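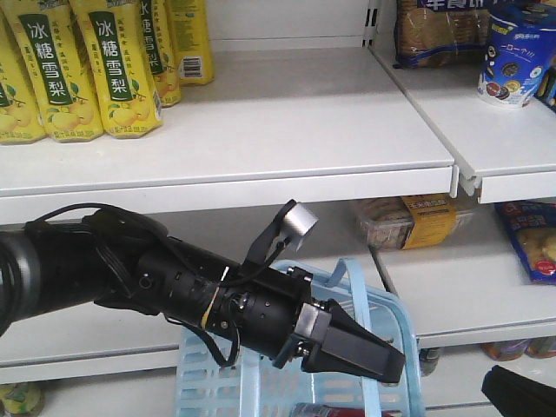
Notas para la intervención: «Parada de protección en la célula de reposición: cronología y medidas»
Jornada técnica de Drarnholm, 24 de enero de 2019
Ponente: Lụa Tôn, área de seguridad de máquinas, Plamside

Apertura (no leer; decir con calma)

Buenos días. Agradezco a la organización la invitación y a Wundel la autorización para exponer el caso con sus datos. El objeto de la intervención es un fallo sin daños personales, ocurrido en una célula de preparación de pedidos con estantería de comercio y cesta de compra. La tarea es sencilla de enunciar: tomar un artículo del estante, llevarlo a la cesta y soltarlo dentro.

Diapositiva 2. El entorno

Señalar el brazo delante de la estantería y la cesta azul claro bajo la pinza. Insistir en dos elementos: el asa, que sube y se curva junto a los dedos, y los cables que discurren por fuera del brazo, uno de ellos colgando en curva bajo el antebrazo. Ambos intervienen en lo que sigue.
Recordar que el artículo varía mucho: botellas, galletas en envase transparente, un bote cilíndrico, bolsas. La fuerza de cierre no puede ser la misma para todos.

Diapositiva 3. Los hechos

Durante una serie de 200 ciclos, en el ciclo 100, un dedo de la pinza enganchó el asa al retirarse. El controlador interpretó la resistencia como peso del artículo y continuó la subida. La cesta se elevó, giró y tiró de un cable exterior. La señal del sensor de muñeca se perdió y el brazo siguió moviéndose durante 6 segundos, hasta que la operadora accionó la parada de emergencia.

Pausa. Repetir la cifra: 6 segundos. El valor admitido en la evaluación de riesgos era inferior a uno.

Diapositiva 4. Análisis de causas

Causa inmediata: la posición del asa no figuraba en el modelo de colisión. La cesta se había modelado como una caja abierta.
Causa técnica: la pérdida de señal del sensor generaba un aviso en pantalla -- no una parada. El parámetro procedía de la fase de puesta en marcha y no se restituyó antes de la entrega.
Causa organizativa: la lista de verificación de Gisler, integrador de la célula, contemplaba el estado del cableado en reposo. El recorrido completo con la cesta colocada no se comprobaba.

Si preguntan por responsabilidades: remitir al informe firmado por las tres partes. No valorar actuaciones individuales.

Diapositiva 5. Medidas adoptadas

Se aprobaron 5 medidas, todas ellas vigentes:
1. Parada de categoría 1 ante cualquier pérdida de señal del sensor de muñeca.
2. Modelo de colisión con el asa en sus posiciones extremas.
3. Límite de fuerza vertical durante la retirada, independiente del artículo.
4. Revisión de la guía de cables y de su holgura en todo el recorrido.
5. Registro firmado de los parámetros de seguridad en cada entrega.

Detenerse en la tercera. Obliga a separar la fase de sujeción de la fase de retirada en el programa, y varios asistentes tendrán células en las que ambas comparten umbral.

Diapositiva 6. Cuestiones pendientes

La cesta continúa sin fijación a la base. Wundel solicita mantenerla suelta por razones de servicio; Plamside ha recomendado un apoyo con detección de presencia. La decisión corresponde al titular de la instalación y se tratará en la próxima revisión de enero.
Queda asimismo por validar el comportamiento con bolsas flexibles, cuyo contorno cambia al cerrarse la pinza.

Turno de preguntas. El informe completo puede solicitarse en la mesa de Plamside, a la salida de la sala.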